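Hornonden Wrestling Boards > Indies > Cososard Pro

Topic: Why is the tag title match going on before intermission?

ringpost_dt
Card for Junow is up on the Cososard site. Toledo vs. Tavares is the main event, and Queiroz and Frota defend the tag titles third from the bottom. They had the best match on the December show and now they're on before intermission. Does anyone know what the thinking is?

paiva_regular
Frota is also in the women's match later on the same card. If she works twice they have to give her time in between. I don't see it as a demotion.

ringpost_dt
Then put the singles match early and the tag match late. Same gap.

Halfcrab81
The December show drew 200 and Toledo was in the main event of that one too. He sells tickets in that town. I like Queiroz more as a wrestler, but he's not the one people drive in for.

coldtag
Toledo vs. Tavares has been done three times since the summer and every one of them ended with outside interference. If they do it again with no finish I'm not buying the next one. They should have added a stipulation. A cage is probably too expensive for that building, but no DQ costs nothing.

Halfcrab81
They did announce a stipulation. Loser can't challenge for the belt for the rest of the season. It's at the bottom of the card page.

coldtag
Missed that. It still doesn't stop the run-ins.

Posted Friday, January 11, 2019
mat_return
I went to the Paiva show last week and the tag match was on second there too. The crowd was loud for it and then pretty flat until the last two matches. My guess is they want something hot early because people show up late and stand around at the merch table. It does work for that. I just think it leaves a hole in the middle of the card, and Heloísa Xavier got stuck in it with an opponent who had never worked a singles match that long.
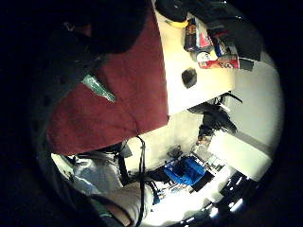
She went 11 minutes and held it together, but the crowd wasn't with them until the last two or three. Put her on right after the tag match and she gets a warm building. Put her on after a 20-minute break and she has to start from zero.

paiva_regular
I was at that one and didn't think it was flat. The section by the entrance was into Xavier the whole time. You might have been on the quiet side.

mat_return
Could be. I was across from the entrance, near the back.

ringpost_dt
So we're getting the same layout two shows in a row. That sounds like a plan and I don't care for it, but I already have my ticket — row three, same as last time. Is the doors time on the site right? It says 6:30 on one page and 7 on the other.

Halfcrab81
6:30. The 7 is bell time.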